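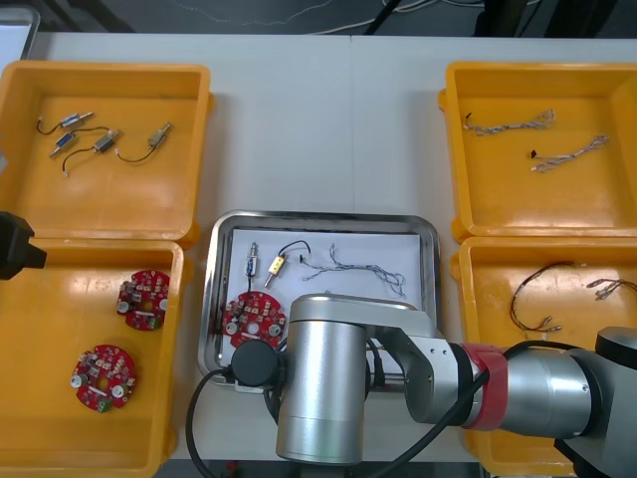
**Makenero Technical Institute, Department of Automation, Robot Cells Lab**
Handout 6: The snagged lead

Instructor: Oľga Koubek. Read this before the lab and bring it with you.

The kitting cell has a simple job. Parts come out of the yellow bins and go onto the paper-lined steel tray: solenoids, a red circuit board, a wire harness. Last June the cell stopped on a force fault during a run of 16 kits. The operator cleared the fault and pressed resume. The arm lifted, and a second solenoid came up with the one in the gripper, hanging by its lead. It swung into the rim of the tray and bent its plunger shaft.

**What the log showed**

- The grasp on the solenoid body was good. Finger width was within limits.
- Side load on the wrist began to climb soon after lift-off.
- The fault tripped at 9 N, as set.
- On resume, the program zeroed the force reading and carried on with the same move.

The last line is the serious one. The cell noticed the problem, stopped, and then threw away the evidence.

**Cause**

The vision routine looks for the metal body of each part. It ignores the lead and the connector. With parts lying loose, one lead can cross another or rest against a neighboring part, and the routine will still call the pick clear.

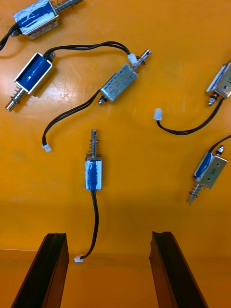

A pick can also fail on the way down. If a lead runs between the fingers, closing them may pinch it against the frame. Pinched insulation is hard to spot and may pass a quick bench test, so any part from a suspect grasp goes in the reject box.

**Changes made**

1. Resume after a force fault is locked out. The operator must open the gripper by jog and inspect the part.
2. The first 14 mm of every lift is done at slow speed.
3. Hands stay out of the cell until the drives are off. A part held by a tight lead can jump when released.

**For the lab write-up**

Sketch one layout of three solenoids where the body is clear but the lead is not. Mark your approach direction. Then say which signal would catch the snag first, and what the program should do with it. One page, due at the start of the next lab.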